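Second Progress Report to the Bornska Fund: The Stultow Community Supper

August
By Monique Hamel

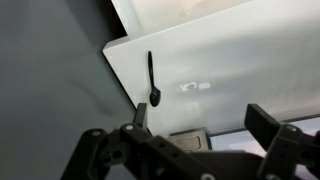 Blandine Lecomte read a draft of this report and told me it should open with the money, on the grounds that funders skip to it anyway, and that if I buried the gas bill on the last page again she would move it herself. So I will start with the gas bill.

It came to 695 dollars for the quarter. In the application we had guessed at a good deal less, using last year's figures from a kitchen that served cold sandwiches. The supper now serves soup, stew and, on one ambitious evening, a baked pasta that took both ovens and most of the night. We have moved money over from the printing line to cover it. The printing line was for posters, and the people who come to supper seem to have learned about it from each other, so I don't expect the posters to be missed by anyone except the man who was going to design them.

Attendance

Our target was 50 people each Sunday by the end of summer. We passed it in the second month and have stayed above it, apart from the weekend of the Pirihi road race, when the bridge was closed and the east side of town could not get to us without a long drive and a strong sense of purpose. Those who did make it had seconds, and in one case fourths.

The mix has changed. In the spring we mostly saw older people living on their own, which is who the grant was written for. They still come, and they come early, and they have opinions about who sits where. But families with small children now fill the tables by the window, and the noise level has gone up accordingly. We were asked in your last letter whether the two groups were "interacting." They are. A retired bus driver has been teaching several children to play gin rummy, and we have had to ask him to stop playing for dessert.

Food

Most of our vegetables still come from the Janov farm stand, which gives us whatever did not sell on Saturday. This is generous and we are grateful for it. It also means the menu is decided by what the rest of the county did not feel like eating. From late June on that was zucchini. We have made zucchini soup, zucchini fritters, a zucchini cake that went very fast once we stopped calling it that, and a pickle I am not prepared to discuss in writing.

Meat and dairy we buy. Prices were higher than planned for chicken and lower for almost nothing. We dropped the second meat dish in July, and I braced for complaints. There was one, and it was about the chairs.

Kitchen and equipment

The large refrigerator paid for by your first installment arrived eight weeks late and was then too wide for the door. The door frame has been taken out and put back. It works well and is very quiet, and we keep opening it to check that it is on.

The dishwasher has not been replaced. You will remember it was listed as "optional" in the budget, a word I chose at a time when I was not the one washing up. I would like to talk about that word at our next meeting.

We passed the county inspection in July with two notes. One asked for a thermometer in the small fridge, which we bought the same afternoon. The other asked us to put up a handwashing sign in the language of the kitchen staff, and the inspector and I spent a while establishing that it was already up and that a coat was hanging over it. The coat has a hook of its own now.

Staffing

Blandine has taken over the Sunday shift, and the kitchen runs on time as a result. I ran it before that and prefer not to compare. We are still short of people for cleanup. Everybody likes to cook, and quite a few like to serve, but at 8 p.m. a surprising number of them remember a dog.

Next quarter

We plan to carry on every week through the fall and to try a small takeout service for people who can't get to the hall. The containers are ordered. We have not worked out who will drive, or in what, and I would sooner say so now than have you find out from the next report. The line for delivery fuel may be too low. I have attached a revised budget, with gas at the top.

Recent reports
First Progress Report: The Stultow Community Supper
Stultow Tool Library: Year-End Summary
Pirihi Footbridge Repairs: Interim Report
Janov Seed Swap: Closing Report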